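5. Registro de episodios de demostración

Este capítulo describe el procedimiento para grabar episodios de demostración con la estación de dos brazos Gradico. Se da por terminada la instalación mecánica (capítulo 3) y la calibración de articulaciones (capítulo 4). Los episodios registrados conforme a este capítulo pueden importarse directamente en el módulo de entrenamiento Tamutdale.

5.1 Definiciones

Episodio: secuencia continua de teleoperación, desde la postura de reposo hasta el retorno a ella, asociada a una sola instrucción de tarea.

Lote: conjunto de episodios que comparten instrucción, mesa, contenedores y juego de objetos.

Brazo activo: el que manipula los objetos en el paso en curso. El otro se denomina brazo de apoyo.

5.2 Preparación de la mesa

1. Retire de la superficie todo objeto que no figure en la hoja de lote, salvo los elementos fijos de la sala.

2. Coloque los dos contenedores dentro del alcance común de ambos brazos. Los contenedores pueden tocarse o solaparse. No los pegue a la mesa: el desplazamiento por contacto forma parte de los datos que interesa recoger.

3. Utilice contenedores de colores distintos. La instrucción de tarea se refiere a ellos por el color, por lo que dos tonos próximos producen etiquetas ambiguas.

4. Distribuya los objetos según la hoja de lote. En las tareas de clasificación, varíe entre episodios la orientación de las piezas y la cantidad que queda fuera de los contenedores.

5. Compruebe la iluminación en la vista previa de las cámaras de muñeca. No es necesario eliminar los reflejos del fondo, pero las piezas deben distinguirse de la superficie de apoyo.

Nota: en piezas metálicas brillantes, la exposición automática puede oscilar al acercarse la pinza. Fije la exposición en el menú Cámaras > Muñeca antes del primer episodio y no la modifique hasta cerrar el lote.

PRECAUCIÓN: si las piezas del lote son pilas, use únicamente unidades descargadas y con los terminales protegidos. No las agarre por ambos extremos con dedos provistos de inserto conductor.

5.3 Comprobación de las vistas

1. Encienda la estación y espere a que el indicador del controlador quede fijo.

2. Abra la consola Kubíček y seleccione Vistas.

3. Verifique que la vista de cada muñeca muestra las puntas de los dos dedos con la pinza abierta. Entre ellas debe quedar visible la zona de agarre.

4. Desplace el brazo activo hasta situarlo ante el contenedor de trabajo. El contenido debe verse por el hueco de la pinza sin que los dedos lo tapen por completo.

5. Acerque el brazo de apoyo al segundo contenedor y confirme que entra en la vista del brazo activo.

La ocultación parcial de una pared del contenedor por un dedo es admisible. No lo es la ocultación permanente de las piezas que se van a manipular. 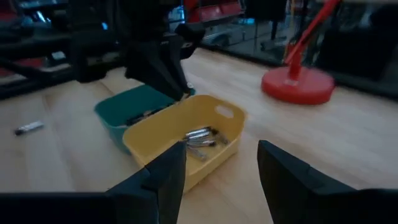 Figura 5-1. Vista de muñeca. Cesta amarilla con piezas cilíndricas entre los dedos de la pinza; el segundo brazo, sobre el borde del contenedor verde.

Si la vista aparece girada o invertida, no corrija la imagen por software. Afloje el soporte de la cámara, reoriéntelo y repita el apartado 4.6. Los modelos entrenados con vistas corregidas no son compatibles con lotes grabados sin corrección.

5.4 Grabación de un episodio

1. Lleve ambos brazos a la postura de reposo.

2. Introduzca la instrucción de tarea en el campo Texto. Emplee una frase en imperativo, sin nombres de marca. Formato recomendado: «Pasa los cilindros de la cesta amarilla al contenedor verde».

3. Pulse Armar. La consola reserva espacio en disco y sincroniza los relojes de las cámaras con los codificadores.

4. Pulse el pedal para iniciar el registro y espere 2 segundos antes de mover los mandos.

5. Ejecute la tarea a velocidad constante. Agarre una sola pieza por movimiento, salvo indicación contraria en la hoja de lote.

6. Si falla un agarre, abra la pinza, retroceda y vuelva a intentarlo dentro del mismo episodio. Las recuperaciones son datos válidos y no deben recortarse.

7. Una vez completada la tarea, devuelva ambos brazos al reposo y pulse de nuevo el pedal.

8. Asigne el resultado: Éxito, Parcial o Descartado.

PRECAUCIÓN: no introduzca las manos en la zona de trabajo mientras el estado sea Armado o Grabando. Para recolocar piezas, pulse Pausa y espere a que los frenos queden aplicados.

Nota: los dos brazos comparten volumen de trabajo y la estación no bloquea por sí sola las trayectorias cruzadas. Mantenga abierta la ventana Distancia mínima cuando el brazo de apoyo esté junto al borde de un contenedor.

5.5 Criterios de descarte

Marque el episodio como Descartado en los casos siguientes:

- Una mano del operador aparece en cualquiera de las vistas.
- La consola notifica pérdida de fotogramas en una cámara (aviso 47).
- Un contenedor vuelca o sale del alcance común.
- La acción ejecutada no corresponde a la instrucción introducida.

Una pieza que queda sobre la mesa al final del episodio no obliga a descartarlo. Si la instrucción exigía trasladar todas las piezas, asigne Parcial.

5.6 Tamaño del lote y cierre

El lote estándar se cierra a los 19 episodios. Para añadir variación, modifique la posición de los contenedores entre lotes y conserve la hoja anterior como referencia.

1. En la consola, seleccione Lote > Cerrar.

2. Revise la tabla de resultados y corrija las etiquetas pendientes. Tras el cierre, las etiquetas son de solo lectura.

3. Exporte el lote al servidor Prasberg. El límite por transferencia es de 4.000 archivos; los lotes mayores se dividen automáticamente.

4. Compruebe que la suma de verificación del servidor coincide con la mostrada en la consola antes de borrar la copia local.

Si la exportación se interrumpe, no vuelva a cerrar el lote. Seleccione Lote > Reanudar envío y consulte el apartado 8.3 en caso de que el estado no cambie.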